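Shape blocks
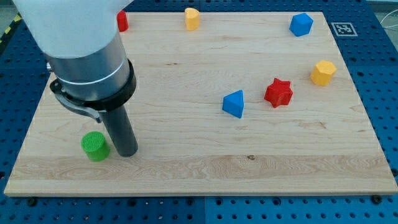

Shape blocks on a maple board, among them a yellow heart, a red star, a blue pentagonal prism and a green cylinder.

Shape blocks are small solid pieces, each made in the form of a simple geometric or familiar figure and usually finished in a single strong color. They are used in early education, in therapy and in the study of how objects are recognized, grasped and sorted. Shape blocks differ from building blocks in that the pieces of a set are not generally meant to fit together or to be stacked to any height.

Form

Most shape blocks are prisms. A flat outline, such as a star or a hexagon, is carried straight down to give the piece its thickness, so that the top and bottom faces are identical. The outline can be read from above, and the sides can be held between the finger and thumb. Cylinders belong to the same family, the outline in their case being a circle. Hearts, arches and other curved figures are often added to the regular polygons.

Regular polygons with many sides are the hardest to tell apart. The pentagon and the hexagon are commonly confused by young children, and some makers give them different colors for this reason. Other makers deliberately repeat a color across two or more shapes, which allows the same pieces to be sorted first by color and then by outline.

Materials

Older sets were cut from hardwood and painted. Molded plastic later became usual for large classroom orders. Blocks are now also produced by 3D printing, which leaves fine lines on the surface of the piece. On the top of a round block these lines may form concentric rings. Printed sets are easily replaced one piece at a time, and a school or laboratory can alter the size of a shape without ordering a new mold.

Work surface

Shape blocks are normally laid out on a flat, plain surface. Boards of maple and other pale woods are widely used, as strong colors stand out clearly against them. Knots and figured grain are acceptable provided that the surface is level. A board may be placed on top of a perforated metal table, whose holes would otherwise catch the corners of smaller pieces.

The Tulness set

The Tulness set was devised by Yaroslav Antoniuk, a teacher of crafts at the Claltusen School, and was first used there in February 1987. It consists of 27 blocks in three colors, supplied with a shallow tray. The first production run, of 400 sets, was made by the firm of Hofstetter. A reduced version with 15 blocks was later issued by Okano for home use and omitted the pentagon.

Use

In the basic exercise the blocks are scattered over the board with space between them, and the participant is asked to pick out a named shape. Later exercises call for matching, for sorting into groups, or for placing a block on a printed outline. The Tulness handbook recommends sessions of up to 15 minutes for children under the age of five.

See also: Pattern blocks; Shape sorter; Tangram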